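The Night Rota

Chun-hung Hsu got the email in March, while he was sorting invoices at the kitchen table. Stusis was moving the finishing room from days to nights. Staff who could not change their hours would be offered a payment, worked out by length of service. He read it twice and then read it to his wife, Baek, who was peeling carrots.

"That's my room," she said.

"I know it's your room."

"Why did they send it to you?"

He worked in accounts, on the other side of the yard. The email had gone to the office first and would be pinned up on the floor in the morning. He explained this and she went on peeling.

She had been in the finishing room for 12 years. Apart from the supervisor, Radek Hájek, everyone in it was a woman, and most had children at the primary school in Vallham. The day shift ended at half past two and the school bell went at ten past three. The bus took 25 minutes if the level crossing was up.

"They'll say it's our choice," Baek said. "They'll say we left."

In the morning the notice was up by the clocking machine, under plastic. The women read it in their coats. Radek stood a little way off with his hands in his pockets. He had been told the evening before and had not slept much.

"Did you ask for this?" Baek said to him.

"No."

"Did you say anything against it?"

"I said people would go."

"And what did they say to that?"

He looked at the notice. "They said they had allowed for it."

The payment was small. For Baek it came to 8 weeks' wages. Her sister-in-law in Sadska had been through the same thing at a laundry and had never gone back to paid work. She looked after her own mother now and her husband's father, and did a neighbour's ironing for cash. When the woman from the census came she had put herself down as not working.

Baek thought about that on the bus. She had a sheet of paper from her daughter's homework folder, and on the back of it she wrote what she would need if she went on nights. Somebody to give the children breakfast. Somebody to be in the house until Chun-hung got up, in case of fever. Four hours' sleep before the school run and three after it. She crossed out three and wrote two.

At home she put the paper in front of him.

"You could do the breakfasts," she said.

"I start at eight."

"You could ask to start at half past nine."

"They won't like it."

"No," she said. "Have you ever asked them for anything?"

He had not. He turned the paper over and looked at the homework, which was about rivers. Then he said his mother might come.

"Your mother is 73."

"She'd be glad to."

"She'd be tired," Baek said. "She did it for you and your brothers. I'm not having her do it for Stusis."

He went to bed before her. She heard him get up again at one and fill the kettle.

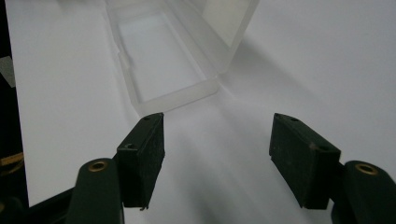
The Meeting

It was held in the canteen on April 17, 2023, after the day shift. There were over 60 chairs out, which was too many. A man from head office had a screen and a clicker. He said the company valued its female workforce and was sorry to see any of them go. There would be help with writing a CV.

Baek put her hand up. She asked whether the office was moving to nights as well.

He said no, the office was a different matter.

"My husband's in the office," she said. "If his hours could move by ninety minutes, I could stay. So could four or five of us with husbands here. Has anyone looked at that?"

The man said it was an interesting point and wrote something down. Radek, who was standing by the tea urn, said that nobody had looked at it, and that he would like it put in the minutes. His face had gone red. The man wrote something else down.

Chun-hung was in the back row. He had come across the yard without telling her. He stood up and did his jacket button up, then undid it.

"I'd like to ask for that," he said. "Half past nine. I'd like to ask for it now, while it's being written down."

The man wanted to know his name, and Chun-hung spelled it for him. Two rows in front, a woman from packing turned round to see who it was. Baek did not turn round. She was looking for her bus pass, because it was twenty to three already and the children would be coming out.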